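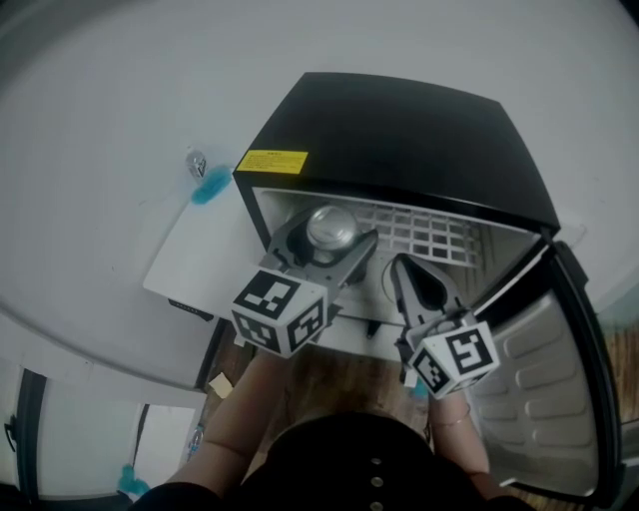 Figure 2. A small refrigerator of the type studied, placed directly on the floor, with its door open and a single can standing in the compartment.

4.2 Placement on the floor and the use of the compartment

The small refrigerators in our study were in most cases placed on the floor and not on a table or a shelf. Of the 198 rooms visited in the Toft and Murkasik residences, 181 had the appliance in this position. The residents gave different explanations. Some said that the desk was too small, others that the refrigerator was already on the floor when they moved in and they did not think of moving it. In Tornport, where the rooms are older, many residents told us that the only free socket was close to the floor.

The low position changes how the appliance is used. A standing person sees first the top surface, and the inside becomes visible only when the door is open and the person bends or kneels. In Figure 2 the can stands upright in the middle of the compartment, where it can be taken from above. Many residents described the same habit: drinks are kept in the middle, and small items which go to the back are forgotten. One resident in Murkasik found a yogurt from August when she cleaned the refrigerator before the holidays.

The door also needs attention. Its inner side has molded ridges which form narrow supports, but in the interviews these were mentioned less often than the main compartment. The residents said that bottles fall from the door when it is opened quickly, and that it is difficult to see from above what is kept there. The door in Figure 2 opens to the right. When furniture stands on the same side, the door may not open completely, and this was a common complaint in Toft.

We recorded 2,070 entries in the storage diaries. Drinks in cans were the most frequent entry in all three residences, followed by milk and cooked rice. The diaries do not show how long each item stayed inside, so we cannot say if the low position leads to more wasted food. This question was taken up again in the Linuvon interviews, which are presented in Section 5.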